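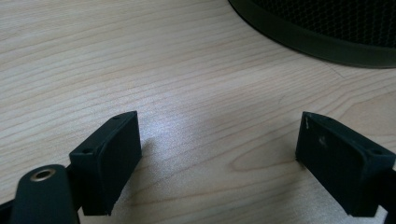
Plateau de table en bois clair : huile ou vernis ?

Bonjour à tous,

Je viens de récupérer une grande table en bois clair pour mon coin atelier et je suis aux anges, ça fait des mois que j'en cherchais une ! Le plateau va servir à tout : couture, bricolage, petites réparations, et les repas quand on est trop nombreux pour la cuisine.

Mon souci, c'est la finition. Au toucher le bois me paraît presque nu, j'ai posé un verre mouillé dans un coin pour voir et il m'a laissé un rond qui a mis la nuit à partir. J'aimerais garder cette teinte très pâle, je ne veux surtout pas d'un plateau qui vire au jaune orangé comme l'ancien bureau de mes parents. J'hésite entre une huile dure et un vernis à l'eau mat. J'ai aussi un fond de pot de cire Tirov à la maison, est-ce que ça suffirait ?

Je suis équipée d'une petite ponceuse vibrante et de beaucoup de bonne volonté. Merci d'avance pour vos conseils !

Modif : on m'a demandé l'essence, je ne la connais pas. Le vendeur disait hêtre, sans en être sûr.

Posté par filacoudre – vu 3 558 fois

copeau_rieur

Superbe projet, tu vas te régaler ! J'ai fait exactement ça en mars sur mon établi de couture et je ne regrette pas une seconde.

Pour un plateau qui travaille tous les jours, je prendrais l'huile dure, en version « incolore » ou « bois brut ». Une huile classique fonce le bois clair, parfois beaucoup (l'effet bois mouillé, en gros), alors que celles-là contiennent un peu de pigment blanc qui compense. J'utilise celle de Vundlow et ma table est restée pâle.

Comment j'ai procédé :

Test du verre d'eau d'abord – tu l'as déjà fait, bravo. Si le bois boit, c'est qu'il n'y a pas de vernis, ou plus grand-chose.

Ponçage au grain 100, toujours terminé dans le sens du fil, puis 150. Je me suis arrêtée là. Si tu montes trop fin, l'huile pénètre mal.

Dépoussiérage à l'aspirateur, puis chiffon à peine humide. Les fibres se redressent un peu, un petit coup de 150 à la main et c'est doux comme tout.

Première couche très fine, au chiffon, et on essuie tout ce qui reste en surface au bout d'un quart d'heure. Deuxième couche le lendemain.

Attention aux chiffons imbibés d'huile, ils peuvent s'enflammer tout seuls si on les laisse en boule ! Étale-les dehors à plat ou mets-les à tremper dans un seau d'eau.

Et fais un essai sous le plateau avant, ça prend dix minutes et tu verras tout de suite si la couleur te plaît.

Rabotin44

Vernis. Deux couches et tranquille.

marquette_et_cie

Je nuance un peu les deux réponses, parce que j'adore les deux finitions et que j'ai une table de chaque.

Le vernis à l'eau mat garde très bien la couleur et résiste mieux aux taches (café, feutre, colle). En revanche, le jour où il est rayé, il faut souvent reprendre tout le plateau. Avec l'huile, tu ponces la zone abîmée, tu remets un peu de produit, et le raccord se fond assez bien. Pour du bricolage, c'est un vrai bonheur.

Si tu pars sur le vernis, égrène entre les couches, très légèrement, et pense à traiter aussi le dessous : un plateau massif fini d'un seul côté peut se voiler. Ça vaut d'ailleurs pour l'huile.

La cire, je la garderais pour un petit meuble d'appoint. Elle marque à l'eau, elle marque à la chaleur, et il faudra bien la retirer le jour où tu changeras d'avis.

filacoudre

Merci, quelle mine d'infos ! Ce sera l'huile. L'essai sous le plateau est fait et la teinte n'a presque pas bougé, je suis ravie. Je ponce demain matin, et cette fois je sors les chiffons dans la cour.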